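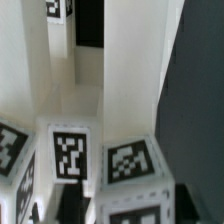 Guangming Lü asks whether the marker cubes may be borrowed singly, or only as a full set, and whether a cube with a scuffed face should be sent back or kept in use. The Flirnell Lending Store is grateful for the enquiry and will answer both points in this thread.

1/ Marker cubes are issued as full sets only. Each cube in a set is listed by the patterns on its faces, and a set with one cube missing cannot be issued to the next borrower until the list has been corrected.

2/ The Store holds 386 marker cubes at present. They form a small part of the general catalogue, which stands at 2,326 items, but they account for a large share of the questions we receive.

3/ On scuffed faces: please keep the cube in use if the black border is whole on all four sides. A light mark on the white margin outside the border is of no concern. A scratch running across the border or into the pattern should be reported on the return slip.

4/ Borrowers are asked not to touch up a worn pattern with a marker pen. Two sets were returned in July with borders filled in by hand, and the faces concerned have had to be reprinted.

5/ Several borrowers have asked about the thin grey dashed line outside the black border. It is a guide for placing the printed face squarely on the cube. It forms no part of the pattern and may be ignored when checking a set against its list.

6/ When checking, please compare the white shapes inside the border and take your time over it. Many of the patterns are alike at a glance, and a cube that has been turned on its side is easily mistaken for another. Turn the list, not your head. (Pilkington branch has asked us to repeat this.)

7/ The full pattern register has 729 entries. A printed copy is kept at the Trindano desk and may be consulted during opening hours. It may not be taken away. Single pages can be copied on request.

8/ Cleaning. Wipe with a dry, soft cloth. Water lifts the corners of the printed faces, and spray polish leaves a shine which makes the patterns difficult to read under ceiling lights.

9/ Packing for return. Cubes should go back into the divided tray in any order, one to a compartment, with the lid fastened. Please do not put them in a carrier bag. Most of the damaged corners recorded this year came from cubes knocking together on the way back to us.

10/ The charge for replacing one printed face remains 50 pence. There is no charge for wear reported on the return slip.

11/ A correction to our earlier notice: the Borkolora sets are not being withdrawn. They have been moved to the lower shelves beside the returns hatch, and bookings already made are unaffected.

12/ Further enquiries about marker cubes may be left as replies to this post or handed in at the Trindano desk before 4 pm. Please quote the set number printed on the tray lid.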